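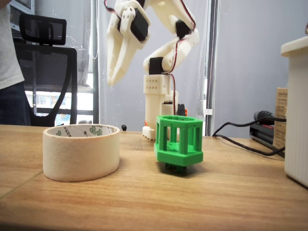 Notebook, Monday, April. Tidying task on the small arm, bench two. The question for this block is a narrow one: can the arm clear a bench at the end of the day well enough that I would not have to go over it again afterwards? I am using things that live on the bench anyway. The masking tape lies flat with its core facing up, which gives the fingers two ways in, one finger down the hole or both across the outside. The green hexagonal cage stands more or less in front of the base column, and the posts round its sides leave windows a fingertip can slip into. So both objects have a good grasp and a tempting bad one.

Set-up as for last week. Target is a shallow bin on the left, no sorting. Start pose is gripper up, fingers open and pointing down. Same policy as before, trained on the Sumley demonstrations plus what Igor Šťastný recorded on Friday. Each run ends when the object is in the bin, on the floor, or when I lose patience, which I have now fixed at two minutes so that it is the same for everyone.

Tape, 20 runs. 18 in the bin. Both failures were the same: the arm chose the outside grasp, the roll is close to the limit of the opening, and one finger came down on top of the tape and pushed. The servo at the gripper complained and I stopped it. When it goes for the core it is fine, if slow. It lifts the roll tilted and the tilt does no harm.

Cage, 20 runs. Three in the bin. Much worse than I had hoped after the tape. It likes to close on a single post, which holds until the elbow starts to move, and then the whole thing swings and drops. Taking it by the rim band would work. I drove it by hand through a rim grasp and it carried the cage across without trouble, so the strength is there and the choice of grasp is the problem. There is also the position. Close in to the base the arm has to fold right back on itself, and the shoulder gets jerky there. I moved the cage further out for the last few runs and it looked smoother, but that is too few to say anything.

Cable. Did not attempt it. Any real end-of-day tidy on this bench means coiling a black cable that loops over the wood, and we have nothing that does that. Potgieter at Eltine says their two-arm rig will coil a stiff lead if someone hands it the end. I would like to see it do that without the someone.

Time. Clearing one object takes the arm longer than it takes me to clear the lot, put the lid on the bin and wipe down. I know speed is the least interesting number at this stage, but it is the first thing visitors ask, so I am writing it down. At present a person with a free hand wins by a long way.

What I would trust it with today: putting away rolls of tape, left by itself, if they are spread out and lying flat. Not rolls on edge - tried one after lunch for curiosity and it rolled off the bench. Not anything with a lattice. Nothing near hot tools either, until we have a keep-out zone in the planner that I believe in.

To do
- Ask Igor for rim grasps on the cage, from several sides, near the base and far from it.
- Check the shoulder servo horn for play before blaming the model for the jerk.
- Rubber on the fingertips. The Ulside people use heat-shrink sleeve, cheap enough to try.
- Repeat the tape set with the bin on the right.
- Move the run log off my laptop and on to the shared drive.

Later, 4.40. Horn screw was loose by half a turn. Tightened. Did two more cage runs at the close position, both dropped, though the arm got there with less shaking. So the grasp is still the main thing. Leaving the cage set up for tomorrow, please do not borrow it.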